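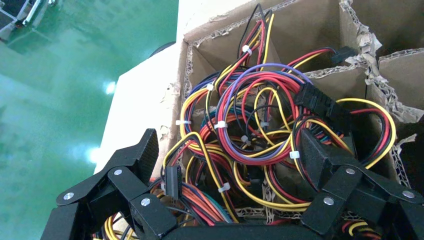
Budgeting for a second cell: cable sorting and PSU strip-down
Forum: Buying and Planning

Xiaoqing Mao
Thread starter

We have money for one more cell this year and I have to put the request in by February. The work is sorting power supply units and their leads out of cardboard boxes, for the strip-down line at Drilcombe. The arm is settled. What I can't settle is the end of the arm and everything round it.

Quotes so far:
Treltora two-finger gripper, £1860 with the mounting plate
Spare finger pads for it, £20 a pair
Vescombe bench frame with padded top, £1147 delivered

I also have a quote for a multi-fingered hand from Vescombe, which costs a good deal more than the rest put together. I left it out of the first draft and was told to put it back in as an option. I have £1000 set aside for sundries and would like to keep it whole if I can.

Has anyone budgeted for this sort of job? Loose leads, zip ties still on, connectors catching on everything.

drywall_pete
Regular

Buy the two-finger and put the difference into pads and a spare set of fingers. Leads snag. When they snag something gets pulled, and you want the thing that gets pulled to be cheap. At £20 a pair I would order pads with the gripper and not wait until you need them, as carriage will cost you nearly as much again.

Check whether the mounting plate in that price fits your arm. Ours was quoted as included and came with the wrong hole pattern.

harbour_lane
Member

I disagree with Pete. A two-finger is fine for picking up the box or the unit. For a knot of wires you end up going back in again and again, and that time is a cost too. It just isn't on the quote. If the cell has to get leads apart and not only lift them out, at least ask Vescombe for a loan hand before you cross it off.

drywall_pete
Regular

Nobody said it had to get them apart. She said sorting. Xiaoqing, which is it?

Xiaoqing Mao
Thread starter

Both, in time. First stage is unit out of box, leads clear of the unit. Second stage is leads by type. Only the first stage has money against it.
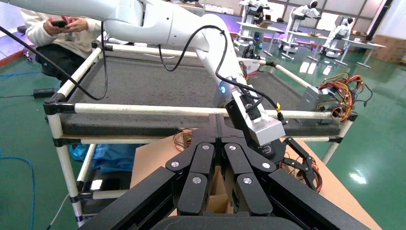
Young-sook Jeon
Cell planning and purchasing, Shin

I do the equipment requests for our site, so a few points on the money side.

Split it into two lines. First stage with the gripper, second stage with the hand, and a date for reviewing the second. Ours went through that way after being turned down as a single sum.

Your list is short. You have no stool, no controller for the operator, no power adapters and no cable ties or clips for the arm's own cables. Those cables need room to swing when the wrist turns, so allow for the length as well. You also need somewhere for the empty cardboard to go. Flattened boxes take up more of the bench than people plan for, and we ended up stacking ours along a wall.

On the frame, measure the height of the front rail against your boxes before you order. A tall box with the flaps up can stop the wrist getting down to the bottom of it. Then you are either cutting boxes down or moving the arm, and both take somebody's day.

I would not promise to keep the whole £1000. Sundries is where all of the above will come from unless you list it.

harbour_lane
Member

Agree on splitting it. I would still ask for the loan first. If it goes badly, that goes in the request too.

drywall_pete
Regular

Fair enough on a loan, so long as someone reads the terms on damage. Get the bracket drawing at the same time. If the hand needs a different bracket, that's a cost for stage one, as you would want to buy one that takes both.

Xiaoqing Mao
Thread starter

Thanks. I've split it into two and added a line for the operator's things and one for cable clips. I've asked Vescombe about a loan and for the rail height, which isn't on their sheet. Treltora say the plate fits but I've asked for the drawing anyway.

Young-sook, did you list carriage separately or leave it in each item?

Young-sook Jeon
Cell planning and purchasing, Shin

Separately. It gets queried less.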